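Search this site Search
Menu

Posted in August by Lærke Ásgeirsdóttir, Gasgate press desk

GASGATE OPENS CLOTHES SORTING SERVICE TO HOMES IN SKADASTHORPE

SKADASTHORPE – Gasgate, the home laundry and storage company, will open its bedroom clothes service to the whole of Skadasthorpe this month. The service, called Voda, has been on trial in 107 homes in the east of the town.

Voda covers the clothes that never make it back to the closet. A worker comes to the home, gathers what has been left on floors and beds, sorts it, folds it and puts it away. Items that need washing are bagged and left by the door for the household to deal with. Voda does not take laundry off the premises.

A standard visit lasts 2 hours and covers one bedroom. Customers can book a second room on the same day if the slot after theirs is free. Visits start at 6 in the evening on weekdays, with a longer day on Friday.

Gasgate said most of the work in the trial was with everyday clothes – T-shirts, sports pants, shorts and knitwear. Dark clothes took longer than expected, as black items in a pile are hard to tell apart until each one has been picked up and pulled straight. The company has changed its folding guide as a result. Pants are now laid out along the bed first, with the waistband flat, before the legs are brought together. Striped items are matched at the side seam.

The guide also has a new page on woven sleeping mats. Many homes in the trial use them in place of a sheet during the summer. Workers are asked to fold on top of the mat where there is room and to leave the mat where they found it.

Customers should clear a path to the closet before the visit and tell the booking desk about any drawers that should stay closed. Bookings can be changed up to 30 hours before the start time.

Black clothes and woven matting at a Voda sorting session.
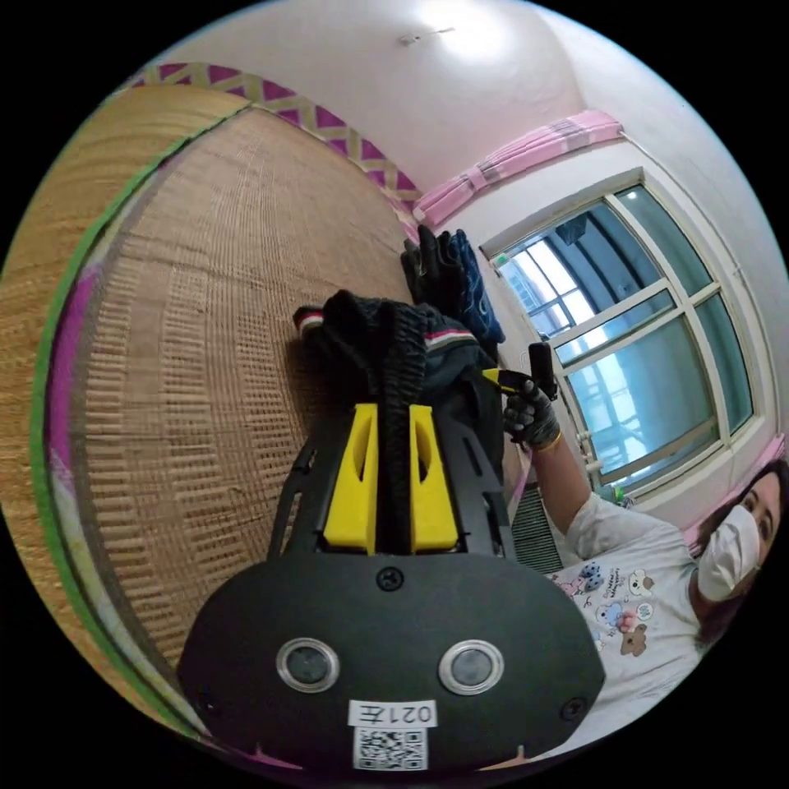
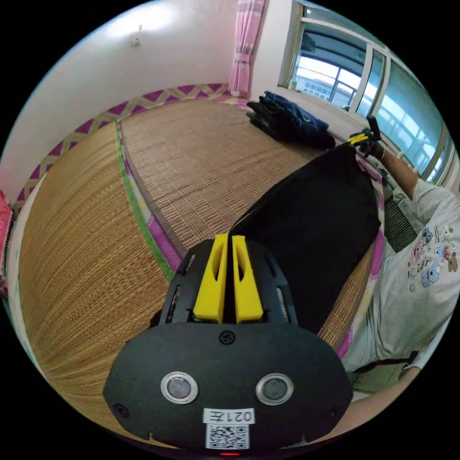
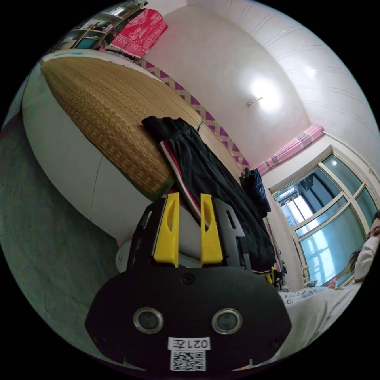
Ferenc Pintér wrote in to say that he would use the service for his sons' room, but that he would rather have the shorts rolled than folded, and he asked if that could be noted on the booking. Gasgate said it could.

Bookings open on Friday through the Gasgate desk on Erdős Street.

Get our news by email. Enter your address to sign up. You can unsubscribe at any time.

This site uses cookies. Accept Manage settings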